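Section 3: Fitting the Processor and Drives
Sindlow Workshop Guide for Refurbished Desktop Towers
Revised May 15, 2022

3.1 Before you start

Shut down the tower, unplug the power cord and hold the power button for 14 seconds. Put on the wrist strap and clip it to bare metal on the case.

CAUTION: Do not open the power supply. There are no parts inside it that can be repaired at the bench.

3.2 Opening and laying out the case

1. Lay the tower on its side on the bench, with the removable panel facing up.
2. Release the latch and lift the side panel away. Store it flat.
3. Find the processor socket, the memory slots, the power supply and the blue drive carriers before touching any part.

Interior with the side panel off; the socket is empty in the first, third and fourth views. 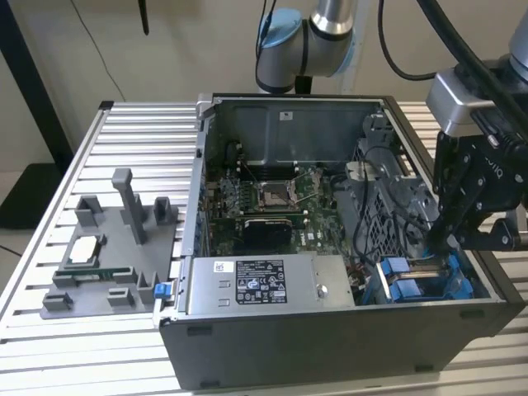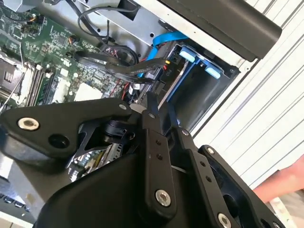
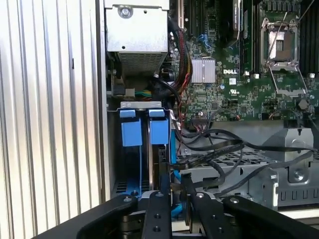
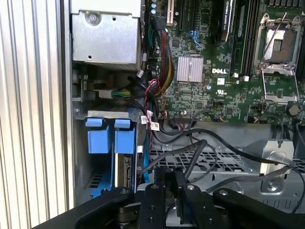

3.3 Fitting the processor

1. Check the socket under a bright light. If a contact is bent, stop and tag the board for the Trunville depot.
2. Raise the lever fully, then open the metal retention frame.
3. Hold the processor by its edges. Line up the notches and lower it straight down. Do not slide it.
4. Close the frame and press the lever down until it hooks under its catch. Firm pressure is normal at this step.
5. Apply thermal paste (Brillimel grey, one small dot) and fit the cooler. Tighten the screws in a cross pattern.

NOTE: If the processor does not sit level, lift it out and check the notches. Never use the frame to force it into place.

3.4 Removing and refitting a drive

1. Unplug the data and power cables from the drive. Pull on the plugs, not the wires.
2. Squeeze the blue latches and draw the carrier out of its bay.
3. Flex the carrier slightly to free the old drive. Seat the new one with its connectors facing the same way.
4. Slide the carrier back until both latches click, then reconnect the cables.

CAUTION: Keep cables clear of the cooler fan. Tie back any loose length with the Ambrose straps from the parts kit.

3.5 Closing up

Refit the side panel, stand the tower upright and reconnect power. Enter setup at first start and confirm that the processor, memory and drives are all listed. If the tower beeps and will not start, unplug it and repeat 3.1, then reseat the memory. Record the result on form 470.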